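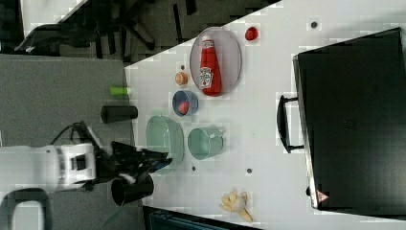

The colander is the piece that everyone at our center fights over, and I would have liked to know before buying whether it really drains or is only for show. This comment, left by a reader under our earlier notice of the Flosero play kitchen assortment, is a fair request, and the present review has been extended to answer it.

Flosero Play Kitchen Assortment
Distributed by Ollard
Reviewed by the Kim Resource Library, Early Years Section
Review published 25/09/2025

Scope of the review

The Resource Library lends play materials to preschools, family centers and waiting rooms. Items are assessed for durability, ease of cleaning, storage and value in use. The Flosero assortment was purchased at the regular price of $61. Ollard was not informed of the review and has not seen the text.

The assortment combines pretend groceries with simple serving and kitchen pieces. The groceries considered here are a red ketchup bottle, an orange slice, a strawberry, a banana and a very small red fruit that most of our borrowers take for a tomato. With them come a green colander, a blue dish for small items, a large translucent plate and a green cup. No cutlery is supplied, and borrowers who want a complete table setting will need to add their own.

Appearance and proportion

The groceries are easy to recognize, which matters for the youngest users. The ketchup bottle is the most convincing piece in the assortment. It has a white cap and a label in the familiar style, and children name it at once. The orange slice is also well done, with its segment lines radiating from the center.

Proportions are less satisfactory. The colander is large beside everything else, while the small red fruit can disappear under the rim of a plate. Staff at one borrowing center reported that it was missing at the end of the first week and was later found in a coat pocket. The Library recommends that the fruit be checked in separately at every return, and that it be withheld altogether from groups in which children still put objects in their mouths.

The translucent finish of the larger pieces divided our reviewers. It is attractive on a white table by a window. It also shows fingerprints and dried soap more readily than a solid color would, and a center with limited time for polishing may find this tiresome.

Storage

Ollard supplies the assortment in a cardboard carton with a paper sleeve. The carton is adequate for delivery and inadequate for lending. Its flaps began to tear after a short period of ordinary use, and the pieces do not nest well enough to be returned to it quickly. The oval shape of the colander is the main difficulty. The Library has transferred its own copy to a lidded box and keeps it on open shelving with the other role-play materials.

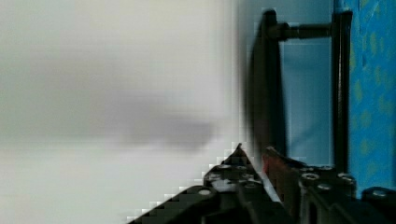 Black metal uprights and crossbar, with the blue patterned panel at right.

Centers that store materials on wire or tube shelving should place a liner under the small groceries if these are kept loose. A mesh bag is a good alternative. It allows staff to see the contents, and it can be hung up with the pieces still inside after washing.

Does the colander drain?

The reader's question was tested directly. A measured 300 ml of water was poured into the colander over a sink, and the procedure was repeated with water and dry pasta. In both cases the water passed through the grid of holes without delay. A thin film remained around the raised rim and had to be shaken off. The colander may therefore be used in supervised water play as well as in pretend cooking – a real advantage over assortments in which the holes are molded but not open.

Fine sand was less successful. Damp sand packed into the holes and had to be cleared with a soft brush. Centers planning outdoor use in a sand area should keep a separate colander for that purpose.

Use at the table

The Library tries out tabletop materials on a plain white surface before they are lent. The Flosero pieces behaved well in this setting. Children sorted the groceries into the blue dish, moved them to the large plate and served them again, and the game needed very little direction from adults.
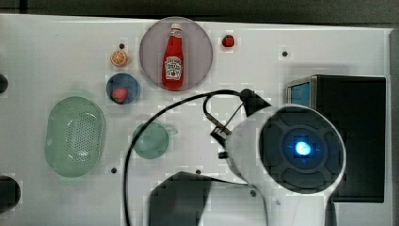 The strawberry and the blue dish were chosen together repeatedly, and the two make a sensible first pair for a child who is new to sorting. Older children preferred the bottle. They laid it down and stood it up again, and used it to pour over everything within reach. The base is narrow in relation to the height, so the bottle tips when the table is bumped. It was dropped on a hard floor many times during the trial, and the label did not lift.

The banana deserves a separate remark. Its peel opens partway, and younger children needed help the first few times. Once they had understood the movement they returned to it often. The edge of the peel collects crumbs and should be wiped from the inside.

Comparison

The closest alternative in our collection is the Tisteck market basket, priced at $66. The Tisteck set offers a wider choice of vegetables and a better box. Its serving pieces are thin, however, and its strainer is not perforated. For sorting and shopping games the Library would select Tisteck. For kitchen and water play the Flosero assortment is the stronger purchase, and the difference in price should not decide the matter.

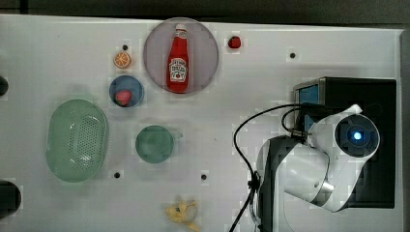 Can the pieces be washed in a dishwasher?

Ollard advises hand washing in warm water with mild soap, and the Library follows this advice with its own copy. The large plate and the colander should be dried with a cloth to prevent spotting.

Assessment

Recommended for group settings with children aged 3 and over. The groceries are clear and sturdy, and the colander works as a colander. The carton should be replaced on arrival, and the small red fruit calls for supervision.

The Flosero assortment may be reserved by member centers from November. The loan period is 2 weeks, with one renewal permitted if no other center is waiting. Missing pieces should be reported when the box is returned so that the contents card can be corrected before the next loan.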